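Eneline Dry-Mix Wallpaper Paste, 300 g box: long-term review
By Shufen Zeng

Eneline sells its cellulose paste in one size, a 300 g box with two inner sachets. The box covers light and medium papers, and a separate formula exists for vinyl. This review deals only with the standard product, used on nonwoven and traditional pulp papers over drywall, primed MDF and one old plaster wall that had been skimmed badly before I got to it. The comparison product is Triser 689, a ready-mixed paste sold in tubs, which I had used for most jobs before this.

Mixing

The instructions call for cold water, stirred into a vortex, with the powder added in a thin stream. Follow them. With water from the warm tap the powder formed clumps that did not break down after half an hour and had to be strained out through an old sieve. With cold water the mix was smooth after three minutes of stirring and a 15-minute rest. A second stir before use is necessary, as the bottom of the bucket sets up thicker than the top.

The water volumes printed on the box are on the thin side for heavy nonwovens. I reduced the water by a tenth for anything with an embossed face. The sachets are not marked for partial use, so a kitchen scale is needed for small jobs. The powder keeps well once opened if it is folded over and clipped. The mixed paste kept for eight days in a lidded bucket. On the ninth it smelled sour and was thrown out.

Open time and slip

Open time is the main strength. On primed drywall at ordinary room temperature I could slide a strip to match the pattern for a good ten minutes. Triser 689 began to grab at six. The difference matters most with large botanical prints on a pale ground, where a mismatch of a sixteenth of an inch across a leaf or stem is visible from the doorway. It matters less with stripes and hardly at all with textures.

Slip is high enough that a full-height strip will creep downward if left alone. I mark the top edge in pencil and check it again after hanging the next strip. On three occasions the first strip had moved, once by a full eighth of an inch.

Corners

Internal corners are where thin pastes tend to fail. The usual method is to cut the strip so that it turns the corner by half an inch, then overlap the next strip from a plumb line. Eneline holds a pulp paper into the angle without trouble. Nonwoven is stiffer and pulls away while the paste is still wet, leaving a hollow curve that has to be pressed back with a plastic smoother more than once.
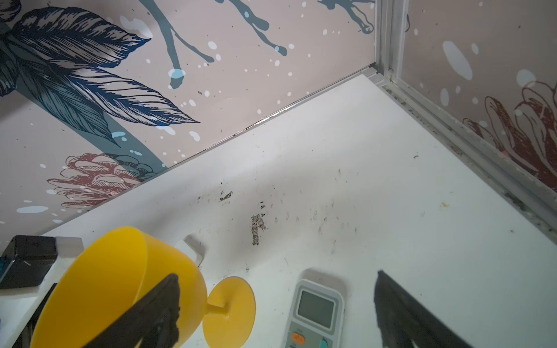 Chidubem Omoregie, commenting on the first version of this review, says that corner lift comes down to the wall being too absorbent: size the surface with diluted paste the evening before, let it dry fully, and the nonwoven stays put on the first pass. He also advises against rolling a corner with a seam roller, which in his experience squeezes out the paste and polishes the print.

I repeated the corner test with a sizing coat on the skimmed plaster, and he is correct for that surface. Lift was much reduced. On primed MDF sizing made no measurable difference, and I would skip it there. I agree on the roller without reservation.

Adhesion after drying

For a rough comparison I hung 37 test strips, each two inches wide, on offcuts of drywall and MDF, and peeled them after a week with a spring scale hooked to a bulldog clip. This is a crude test and the absolute values are not worth printing. The ranking was consistent. Triser 689 was strongest on both boards. Eneline was close behind on drywall and clearly weaker on MDF, where several nonwoven strips came off clean with paste left on the board. Sanding the primer lightly closed most of the gap.

For a living room or bedroom the strength is sufficient. For a stairwell, or any panel that will be moved or knocked, I would pay for the tub.

Small panels and metal edges
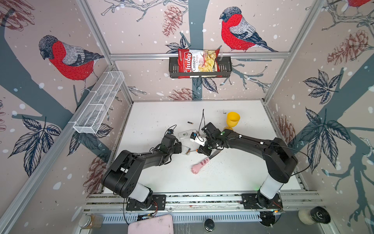

Birds, branches and pinecones on three walls, with a metal rail across the back.

Bare aluminum is a poor substrate for any cellulose paste. Paper that laps onto the metal dries with an edge that can be lifted with a fingernail. Cut the paper to the board and stop it there – a fresh blade and a steel rule are enough. If a lap cannot be avoided, use a contact adhesive or double-sided tape for the last half inch. The Hodwood trimming guide, a plain straightedge with a foam back, is useful for this cut. The Lau version of the same tool slid on both of my test panels and I returned it.

Cleanup

Wet paste wipes off the face of the paper with a damp sponge and leaves no shine on matte prints. Triser 689 left a faint gloss on dark inks if it was not removed within a minute or so. Dried Eneline softens again with warm water, including on brushes left overnight. The same property makes removal easy later on, and makes the product unsuitable for bathrooms.

Faults

The inner sachets tear lengthwise and spill. The coverage chart is printed in pale gray on white. The vinyl formula comes in a nearly identical box, and I have picked up the wrong one in the store.

Ratings

Mixing: fair
Open time: very good
Adhesion on drywall: good
Adhesion on MDF: fair, good after sanding
Cleanup: very good
Packaging: poor

Recommended for pulp and nonwoven papers in dry rooms, particularly where the pattern match is demanding. Use Triser 689 for panels that will be handled.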